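Jorar says its new stroller fits any trunk. Parents in Flundstead would like to see that

Flundstead, December 17, 2022

Jorar has a new stroller out, and if you believe the box it is the last one you will ever buy. The Paquette went on sale in Flundstead last week with a one-hand fold, a seat that faces either way and a promise, printed in large letters on the hang tag, that it "fits any trunk."

Any trunk is a big claim. The company's own spec sheet gives no folded size with the wheels on. It gives one with the wheels off, which is a different stroller altogether once you are standing in a parking lot with a crying baby on your shoulder.

Kavinda Weerakoon, who runs the Prallgate baby store on the east side of town, has had a floor model for a week. He likes the look of it and the brake, which he calls the best he has handled at this price. The fold is another matter.

"It is one hand if you have already used the other hand to turn the seat around," he said. "I can do it now. It took me a while. I would not want a customer learning it in the rain."

The seat has to face forward before the frame will close. That is in the manual, on page 18, under a drawing. It is not on the tag, and it is not in the launch video, where a smiling man folds the stroller with a coffee in his left hand. In the video the seat is already facing forward when he starts.

Asked about the wheels, Ah-rin Ham, a spokeswoman for Jorar, said the rear pair "come off in seconds" and that most families would not need to remove them. She could not say which cars the company had used for its trunk testing, or how many. A list would be shared "at a later time." She also said the company stands by the wording on the tag.

Jorar says 3,000 Paquettes were ordered before the launch. It would not say how many of those orders came from stores and how many from parents, and the two are hardly the same thing. A store that orders a stroller has a shelf to fill. A parent who orders one has a small hatchback and a flight of stairs.

Korkor Sowah has both. She bought hers on the first day and brought it back on the third. With the wheels on, she said, it went into her car only after one of the rear seats was folded down, and that is where her older child sits.

"I asked at the counter if it would fit and they read me the tag," she said. "I can read the tag."

She got a full refund, less the cost of the rain cover, which she had opened. She has gone back to a secondhand stroller with a squeaky front wheel and says she is in no hurry.

Other buyers are happier. Muammer Ağca has been walking his daughter in a Paquette every morning and says it rolls well over the bad sidewalks near the river, turns easily and has a basket deep enough for a real grocery run. He drives a pickup with a covered bed, so the trunk question has not come up. He did find the handle a little low, even at the top setting. He is six foot two.

The fabric is the other selling point. The seat liner snaps out and can go in a home washing machine, and Jorar describes it as "stain-proof" in one place and "stain-resistant" in another. Those words do not mean the same thing. Ham said the second was correct and the first would be fixed on the website. By the time this item was filed it had not been.

There is also the matter of what comes in the box, or doesn't. The cup holder is extra. So is the car seat adapter, and so is the bumper bar that shows up in nearly every photo of the product. A buyer who wants the stroller in the pictures will be adding three items at the register, and Weerakoon says that is the talk he dreads most.

"People think I took something out," he said.

Jorar is hardly the only company to sell strollers this way, and nothing here suggests the Paquette is a bad one. The frame carries a 7-year warranty, longer than others Weerakoon stocks, though the wheels, the fabric and the folding joint are covered for only 2. Since the joint is the part that does the work, shoppers may want to ask why it was left out of the longer term. We did. Ham said it was "standard for moving parts."

Pongsak Nuchit repairs strollers and bike trailers from a shop behind the Prallgate store and has had one Paquette on his bench so far, with a stuck latch. He cleaned it out and it closed again. He would not call that a pattern, and he would not call it a clean record either – the thing has been out a week. His complaint is that the latch cover is held on with rivets where screws would have done, so anyone who wants to get at it properly has to drill.

"If they thought it was never going to need opening, fine," he said. "I'd like to know what they're basing that on."

Jorar did not answer a question about the rivets. It did send a second copy of the press release, with the word "effortless" in the headline.

A slimmer version is planned for next September, according to the company. It will have smaller wheels and, Ham said, an "even easier" fold. Whether it comes with a folded size measured the way people will carry it, she did not say.

In the meantime Weerakoon is letting shoppers take the floor model out to their cars before they pay. He started doing it after the first return. He asks them to leave a driver's license at the counter, and he has moved the tag to the back of the handle.

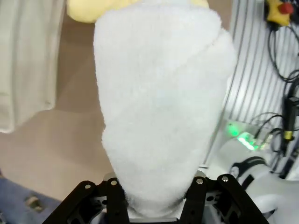
Does the Paquette need its wheels taken off to go in a small car?

It may. One Flundstead buyer could only fit it with the wheels on by folding down a rear seat, and Jorar has published a folded size only with the wheels off, so try it in your own car before you pay.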